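The Second Life of the Beige Box

What happens when a retired office computer gets opened up, and who still bothers

Every workplace has a closet where computers go to be forgotten. Ours in Silthorpe held two towers, a dead label printer and a box of mouse pads with the logo of a company we stopped being in 2011. I had walked past it for years with a clear conscience. Then the building wanted the closet back, and I learned that you can't put a workstation out with the recycling, and that the people who will take it away charge by weight. Those machines are heavy. Somebody once paid for all that steel, and now I was going to pay for it again.

Anil Sundaram talked me out of it. He fixes old business machines from two rooms above a bakery in Mikthorpe, and he has the patient manner of a man who has heard the words "it just stopped" more often than his own name. His view is that an office tower is the best deal in computing, provided you aren't vain. Companies buy good ones, use them for spreadsheets, and dump them on a schedule. He pays $40 for most of them, and $62 if nobody has peeled off the stickers.

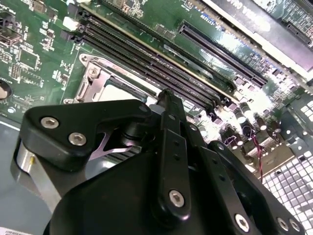
The first thing he wants to know is what's under the cooler. Owners will tell you how big the hard drive is, because there's a number on it and people like a number. The processor they take on faith. It lives in a socket with a metal bracket around it and a lever at the side, and the whole arrangement looks like something you would use to catch a very flat mouse. Anil lifts levers the way other people open letters from the tax office. On some boards the pins are in the socket, finer than eyelashes, and one bent pin can turn a bargain into a tray.

Memory is friendlier. It goes in one way around, the latches click, and you feel like an engineer. The usual mistake is timidity. Beginners stop pushing when the board creaks, and then spend an evening on a forum asking why the screen is black. "Push," Anil tells them. He has been telling them this since he worked at Ekanayake, a repair counter that closed one May and is now a place that sells candles.

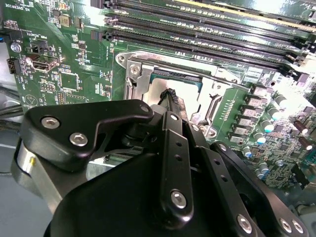
The processor in its bracket, with the memory slots lined up above it.

Thermal paste is where the trade gets religious. There is the pea school, the line school, and a small, stubborn group that spreads it with an old bank card like butter on toast. I asked Anil which was right and he changed the subject to dust, which he regards as the real enemy. He once spent $305 on an air blower made by Karnov, and he speaks of it with more warmth than I have heard him use about any person.

My own tower took an afternoon. New paste, a bigger drive, more memory, and a side panel that went back on at the fourth try – there is a knack, and I don't have it. The bill was well under the almost $400 I had set aside for a new laptop. It starts quickly. It's also the size of a carry-on bag and lives under my desk, where I kick it.

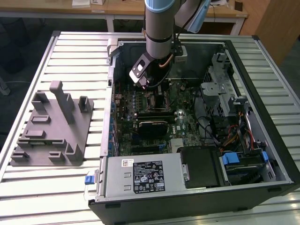 Is it worth upgrading an old office computer yourself?

It depends on what slows it down. If it has a spinning hard drive, swapping that for a solid-state one is cheap and makes the biggest difference. More memory comes next. If the processor is the trouble, check which models the board accepts before you spend anything, and unplug the machine before you open the case.

The second tower is still in the closet. The building has sent another email.

Last updated: October 31, 2019

We use cookies to remember your settings. By reading on, you agree to our cookie policy.

Contact us | Subscriptions | Copyright, all rights reserved | Back to top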